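把持不良と非常停止に関する事例報告　発表者用メモ
Fodden ラインの籠内ピッキング工程
10/29/25

スライド1　対象
・Tuvavthorpe 拠点の試験セル。制御ソフトは Kollia、把持計画モジュールは Catacutan。
・工程は、編み籠の中の小物を取り出して卓上の指定位置に置くもの。
・本日の主題は、5月に発生した指先の引っ掛かりと、その後の停止処理の不備。把持率の改善は扱わない。

スライド2　発生状況
・連続試験は計画2,094サイクル。1,878サイクル目で事象が発生し、試験を打ち切った。
・下降中に片側の指先が籠の縁に接触。そのまま閉動作に入り、縁の編み材を対象物と一緒に挟んだ。
・上昇指令で籠ごと持ち上がり、途中で滑落。人身被害なし。指先パッドに欠け。
・ここで質問が出たら、動画はないと答える。残っているのは軸電流と状態遷移のログのみ。

スライド3　ログの読み方
・横軸は時刻、縦軸は手首の推定外力。上昇開始の直後に段差がある。
・段差は閾値を超えている。にもかかわらず保護停止への遷移は152 ms 遅れた。
・遅れの内訳を口頭で補足する。フィルタの群遅延が一部、残りは閉動作完了待ちの間、外力監視の判定が保留されていたことによる。
・非常停止回路そのものは正常。押しボタン系の試験でも異常は出ていない。混同されやすいので必ず言う。

スライド4　直接原因
・籠の縁の高さを固定値で与えていた。籠を交換した際、この値が更新されなかった。
・深度計測は編み目の隙間で欠測が出る。Catacutan は欠測点を「空き」と扱い、縁の内側を実際より広く見積もった。
・同条件の再現試験で、縁への接触は13回確認。うち保護停止が遅れたものは、すべて閉動作の待ち区間に重なっていた。

スライド5　背景要因
・籠の交換手順に、設定値の確認項目がなかった。
・受入試験は樹脂製の平滑な箱だけで実施していた。編み材の縁に指先が掛かる場合の評価がない。
・変更管理の票では籠は「消耗品」の区分。形状変更の審査対象から外れていた。
・この区分を決めた経緯は追えなかった。追及はここで止め、次へ進む。

スライド6　対策
・欠測点は「占有」として扱う。把持候補は減るが許容する。
・外力監視は全区間で有効とし、閉動作の完了待ちによる保留を廃止。
・閉じる前に低速で微小上昇し、手首外力の変化を確認する。縁に掛かっていれば開いて退避。
・退避点は籠の外側上方に置く。籠の真上は使わない。
・籠の型番を読み込まなければ自動運転に入れないようにする。

スライド7　残っている課題
・対象物が籠の壁に寄った場合、指の開き幅と縁の余裕が両立しない。現状は人が取り出す。
・微小上昇による判定は、柔らかい縁では感度が落ちる。籠の経年でどこまで変わるかは未測定。
・サイクル時間は延びる。生産側との合意は未了。数字を求められても、この場では出さない。

スライド8　質疑用
・接近経路の質問が多いと思われるので、この図を出したまま受ける。経路は上方待機、横移動、下降、閉、微小上昇、退避の順で、各区間に監視の条件がある。籠の右上方で黒いグリッパが指を開いており、籠との間に水平方向の距離がある。横移動の必要量はこの距離で説明する。籠の縁は太い縄状の編みで、上に向かって側壁が開いているため、底面の寸法から縁の位置を推定してはいけない。中のクリーム色の小物は手前の縁越しに上部しか見えず、横からの視点だけでは下端の位置が決まらない点も併せて述べる。深度計測の設置角を聞かれたらスライド4に戻る。

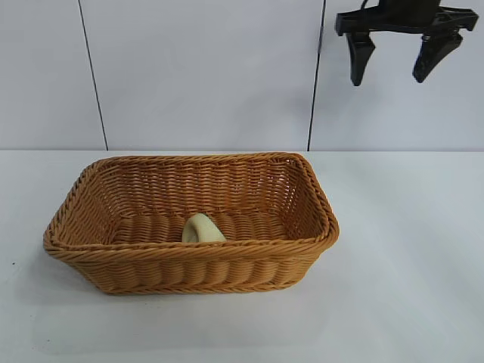
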